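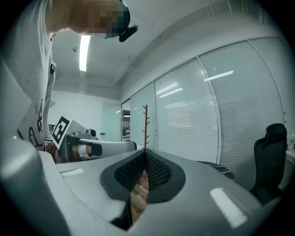
Figura 3. Operador com dispositivo montado na cabeça e pinça manual com marcador quadrado preto e branco.

4.2 Ritmo de remada e deriva nas etapas noturnas

A travessia foi dividida em 28 etapas, cada uma delas correspondente ao período entre dois descansos longos. O atleta, Killian Delaunay, remou em pé durante a maior parte do tempo diurno e passou à posição de joelhos quando o vento lateral tornava difícil manter o rumo. A prancha utilizada, modelo Folludach, possui uma cabine fechada na proa e um leme de comando por cabo, o que permite corrigir a direção sem trocar o lado da pá.

Para a análise do ritmo, consideramos como remada válida todo ciclo completo de entrada, tração e saída da pá. O registrador Fusik, fixado no cabo do remo, guardou a aceleração em blocos de 1.000 amostras, e os blocos com interrupção do sinal foram retirados antes do cálculo. Restaram 667 blocos para o conjunto das etapas. Reconhecemos que esta seleção favorece os períodos de mar mais calmo, pois as interrupções foram mais frequentes com ondas altas, e por isso as médias devem ser lidas com cautela.

A cadência diminuiu ao longo da noite em quase todas as etapas. A diminuição foi mais forte entre a meia-noite e as quatro da manhã, período no qual o atleta declarou também ter mais dificuldade em perceber a direção da ondulação. Nas etapas em que ele dormiu pelo menos uma vez durante a tarde, a queda foi menor, mas o número destas etapas é pequeno e não permite uma conclusão estatística.

A deriva foi calculada pela diferença entre o rumo pretendido e a trajetória obtida do receptor de posição. Seguimos o procedimento de Brunet, com uma modificação: os trechos em que a âncora flutuante estava na água foram tratados em separado. Com a âncora, a prancha deslocou-se para oeste de modo bastante regular. Sem a âncora, e com o atleta em repouso dentro da cabine, a trajetória apresentou desvios para sul que o modelo de corrente não prevê.

Uma explicação possível encontra-se na distribuição da carga. No início da viagem, os alimentos e a água ocupavam sobretudo a popa. Conforme foram consumidos, a proa ficou relativamente mais pesada e a prancha passou a orientar-se de outra maneira em relação ao vento. O diário de bordo menciona esta mudança de comportamento já na etapa nove, quando o atleta transferiu dois sacos de equipamento para trás. O programa Jekari, que empregamos para simular a deriva, supõe uma carga fixa e não consegue reproduzir tal efeito. A influência da carga variável é discutida na secção 5.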